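Pues al final sí que me he liado con lo de las pinzas de mano. Llevaba desde diciembre diciendo que lo iba a probar «cuando tuviera un rato», y el rato ha llegado ahora, con medio laboratorio trabajando desde casa y yo con demasiada curiosidad acumulada.

Para quien no siga esto: la idea es dejar de teleoperar el brazo para grabar demostraciones. Coges una pinza con cada mano, haces la tarea tú misma y luego entrenas la política con eso. Suena a trampa, ya lo sé. Yo vengo de pasarme tardes enteras moviendo un brazo con un mando y sudando para que agarrase un lápiz (¡un lápiz!), así que la primera vez que hice la misma tarea con las pinzas casi me da la risa. Lo que antes me costaba un minuto largo se queda en unos segundos.

La tarea que elegí es bastante tonta: coger un objeto fino de la mesa y meterlo en una caja abierta por delante. Tonta pero traicionera, porque lo fino se escapa, rueda, se queda pegado a la mesa... y encima hay que entrar en la caja de lado sin llevársela por delante. Teodoro Trujillo, que es quien me convenció de todo esto, insistía en empezar con cubos de espuma. No le hice caso.

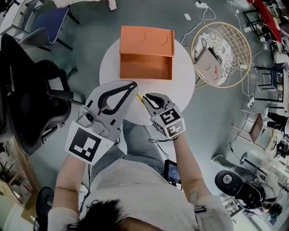 Cacharreo

El seguimiento va con marcadores, de los cuadrados en blanco y negro de toda la vida. Una pinza lleva una tarjeta plana y la otra un par de cubos, y ahí está lo primero que aprendí: con la tarjeta plana, en cuanto giras la muñeca un poco de más, la pose empieza a bailar. Con los cubos casi siempre queda alguna cara a la vista y la trayectoria sale mucho más limpia. Tiré 19 demostraciones enteras por culpa de esto antes de darme cuenta, y me dolió cada una.

Para sincronizar uso Ivix, una cosita que escribió Siebe De Haan y que alinea los vídeos con la apertura de los dedos. Funciona bien si lo arrancas todo en el orden correcto. Si no, te mete un desfase pequeñito, no avisa y te enteras tres días después, cuando la política cierra los dedos tarde en todos los intentos y tú revisando la red como una idiota. Ya le he escrito — dice que lo arregla.

Y los números, que sé que a eso venís. Con unas 1,000 demostraciones (sumando las de Teodoro y las mías) entrené dos versiones, una con las trayectorias tal cual y otra filtrando los tramos en los que se perdía el marcador. Las probé en el brazo de verdad, 30 intentos cada una. La filtrada acertó 27. La otra se quedó en 19, y casi todos los fallos eran iguales: llegaba bien, se colocaba bien y cerraba un pelín al lado del objeto.

Me sorprendió que la diferencia fuera tan grande, porque el filtro quita muy poquita cosa. Mi teoría es que los marcadores se pierden justo en el momento del agarre, cuando más retuerces la mano, y entonces el ruido va a parar a la parte que más importa. Teoría de andar por casa, eh, no la he comprobado. Tendría que meter ruido a propósito en otros tramos y ver qué pasa.

Ojo también con una cosa: todas mis demostraciones tienen la caja más o menos en la misma zona de la mesa. El día que la puse más lejos, la política se fue tan contenta a soltar el objeto donde la caja solía estar. O sea que generalizar, lo que se dice generalizar, todavía poco.

Lo siguiente es cambiar la tarjeta por cubos también en la otra pinza y repetir la tanda moviendo la caja cada vez. Si alguien ha probado algo parecido con tareas a dos manos, que me lo cuente en los comentarios, que lo de coordinar las dos pinzas me tiene bastante perdida.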